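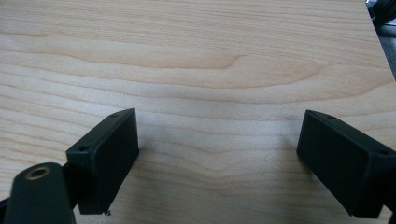 Pale wood surface with wavy grain lines, seen from low down.

How to refresh a light wood table top

By Heino Koppel, Feb 23, 2024

I have three tables with light wood tops at home in Sasow, and every February I give them a small treatment. It is an easy job for one afternoon, but please go slowly, especially if you do not know how thick the wood layer is.

What you need
Two soft cotton cloths
Mild dish soap
Sandpaper, grit 400
Clear furniture oil or wax (I use 60 ml for one table)
A desk lamp

Step 1. Look at the grain
Put your eyes low, near the level of the table, and find in which direction the lines go. In the photo most of them run from side to side, and darker lines make a wide arch. With such an arch do not try to follow the curve. Work in the direction of the long straight lines.

Step 2. Wash
Put a few drops of soap in warm water. Wring the cloth very well, it must be only a little damp. Wipe along the grain and dry at once with the second cloth. Then wait 60 minutes.

Step 3. Sand, only if it is rough
Touch the surface with your palm. If it is smooth, go to step 4. If you feel small hairs of wood, make 32 light strokes with the sandpaper on each rough place and stop. On veneer never use coarse paper. I went through the veneer on my old Gedton desk like this, and it can not be repaired. If the top is lacquered, do not sand and do not oil it, washing is enough.

Step 4. Oil
Test first on the underside, because some oils make pale wood yellow. Put on a thin layer, wait 15 minutes and wipe off all what is left. Oily cloths can catch fire by themselves, so lay them flat outside to dry.

Step 5. Check with the lamp
Hold the lamp low at one side. Places with too much oil will shine more than the others. Rub them again with a clean part of the dry cloth.

Leave the table free until the next day.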